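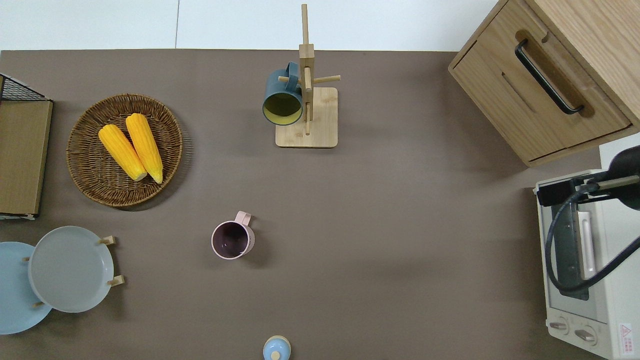
The right arm dropped out again this afternoon, third run in, and I want to get it down while I still remember the order of things. For anyone picking this up cold, we are on the kitchen table task, the one where the arms are meant to tidy and put away, and the fault is the one I had been calling the wrist dropout until Anong Thaweesak pointed out, very kindly, that it has no business being called that when we don't know it starts at the wrist. So, the right arm dropout. With the gripper up over the toaster oven there is a loop of black cable hanging down across the oven door and curving back toward the right edge of the table, and that loop has been on my mind all day. The oven door has a vertical handle on it, and a loop that low only needs one unlucky sweep toward the cabinet to get behind a handle. I had my eye on the corn and the mugs for two whole runs and gave no thought to the cable, which I am a little ashamed of.

Search this notebook Go

What happened, as best I can put it together. Runs one and two were fine, nothing worth writing down except that the pink mug got nudged and I nudged it back. On run three the arm was on its way back from the drawer handle when the console threw fault 933, the joint bus timeout, and the motors on that side let go. The brakes are supposed to catch it. They did catch it, but late, and the whole forearm sagged before it held. I hit the stop anyway. Nothing broken and no fingers anywhere near it, thank goodness, but I did say a word my grandmother would not have liked.

The sag is what bothers me more than the timeout. A timeout is a nuisance and we lose an afternoon. An arm that drifts down before the brake takes hold is a thing that could land on somebody's hand, and we do reach in between runs to straighten the plates. I have done it myself with the arm parked and powered, plenty of times, and so has Anong, and so (I suspect) has everyone who has ever stood at this bench. Until we understand it, please press the stop before reaching in. All the way in, until it clicks. I have put tape on the floor on that side as well, so please stay behind it when the arm is live, even if you only want a quick look at the drawer.

Went through the log after coffee. The bus load was sitting at 63 percent, same as it always does, so I don't believe we are flooding it. The last good message from the wrist came 95 milliseconds before the fault was raised, and that is a long silence for a board that normally chatters away. The left arm didn't miss a beat. That makes me think of a connector or a tired cable, something that opens for a moment when the arm is stretched out and bent a certain way, and then closes again as soon as you go looking for it with a meter. I flexed the cable by hand with the stop in and the meter on and got nothing, of course. Flexed it again nearer the elbow and got one flicker, which I could not get back for love or money. I'm writing it down as a flicker and no more than that.

Anong thinks it could be the Sikero firmware, the new one we put on in April, and she may well be right. She remembers the old Petbridge setup doing something very similar after an update, where the watchdog had quietly gone back to its default and tripped on every small hiccup. It would explain the fault number but I can't see how it explains the slow brake, unless the brake is waiting on the same board for its orders. If it is — and I would dearly like somebody to show me the drawing — then that is a design worry well beyond one bad cable. I have written to Simville to ask. They were good about the last thing, so I'm hopeful.

Still to do, in no special order:

- swap the wrist cable for the spare off the Tô arm (same plug, I checked)
- tie the loop up along the forearm so it can't hang over the oven door, and leave enough slack for the wrist to turn
- read back the watchdog setting and write the value here
- drop test on the brake with the foam block under it, nothing on the table
- ask Anong for her Petbridge notes

I started on the tying up before I left. Used 2 of the soft straps and no zip ties, having learned my lesson about zip ties. With the wrist turned all the way over it pulls a touch tight, so the upper strap probably wants to move back toward the elbow. Stop is in, power is off at the wall, and the arm is resting on the foam. Please leave it there until the cable is swapped.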